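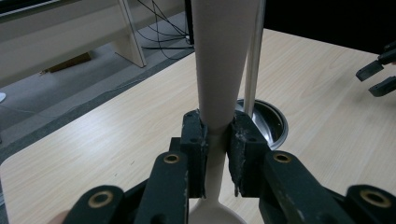 Utensílios de mesa Bruvinon: ficha de dados

Versão 2, 10/31/24
Responsável: Emlyn Watkins

Resumo

O conjunto Bruvinon reúne fotografias de utensílios de cozinha e de mesa, com uma tabela de atributos por peça. Cobre colheres, conchas, espátulas, tigelas e pequenos recipientes. Foi compilado para o catálogo interno da Markton e serve de referência para a nomenclatura das peças em português. A colher bege, lisa e mate, de cabo comprido, e a tigela redonda de aço inoxidável ilustram as duas categorias com mais registos: "colher" e "tigela".

Conteúdo

O conjunto contém 513 imagens e 8 categorias. Cada imagem tem uma linha correspondente no ficheiro de atributos. Uma imagem pode mostrar mais de uma peça; nesse caso, a linha regista a peça principal e o campo "outras" enumera as restantes, separadas por ponto e vírgula.

Estrutura da pasta

imagens/ fotografias em JPEG
atributos.csv tabela de peças
categorias.txt lista fechada de categorias
notas.txt correções e casos em aberto

Campos de atributos.csv

id: identificador da linha, sem significado próprio.
categoria: um dos valores de categorias.txt.
cor: cor dominante da peça. Usar "bege" para os tons de massa e areia claros; "creme" foi retirado da lista.
acabamento: mate, brilhante, escovado ou indeterminado.
material: preencher apenas quando for reconhecível. O aço inoxidável tem valor próprio ("inox"). Nas peças claras e lisas sem marca legível, o campo fica vazio.
forma: descrição curta. Para colheres, indicar a concha (redonda, oval, pontiaguda) e o cabo (reto, curvo, alargado na ponta).
visibilidade: inteira ou parcial. Uma colher cuja concha ou cujo cabo saia da imagem é "parcial".
outras: peças secundárias.

Critérios de categoria

Colher e concha distinguem-se pela profundidade da parte côncava. Em caso de dúvida, prevalece "colher". Uma vareta ou haste metálica isolada entra em "outros", salvo se for visível a extremidade funcional. Tigelas e taças partilham a categoria "tigela". Tampas soltas não são registadas.

O termo "pescoço" designa o troço mais estreito da colher, entre o cabo e a concha. A versão anterior usava "colo" e "pescoço" sem distinção; os valores foram unificados.

Limitações

A categoria "espátula" está sub-representada. Não há medidas físicas das peças, pelo que o campo "forma" não permite comparar tamanhos entre imagens. A cor foi atribuída à vista, sem carta de calibração, e varia com a iluminação. As peças fornecidas pela Yazıcı ainda não têm acabamento revisto.

Alterações desde a versão 1

Campo "visibilidade" acrescentado.
Categoria "taça" fundida com "tigela".
Codificação de atributos.csv alterada para UTF-8.
Linhas duplicadas do lote Lurkton removidas em junho.

Utilização

Uso interno. As correções devem ser enviadas a Emlyn Watkins com o id da linha, o campo e o valor proposto. Não alterar os nomes dos ficheiros em imagens/.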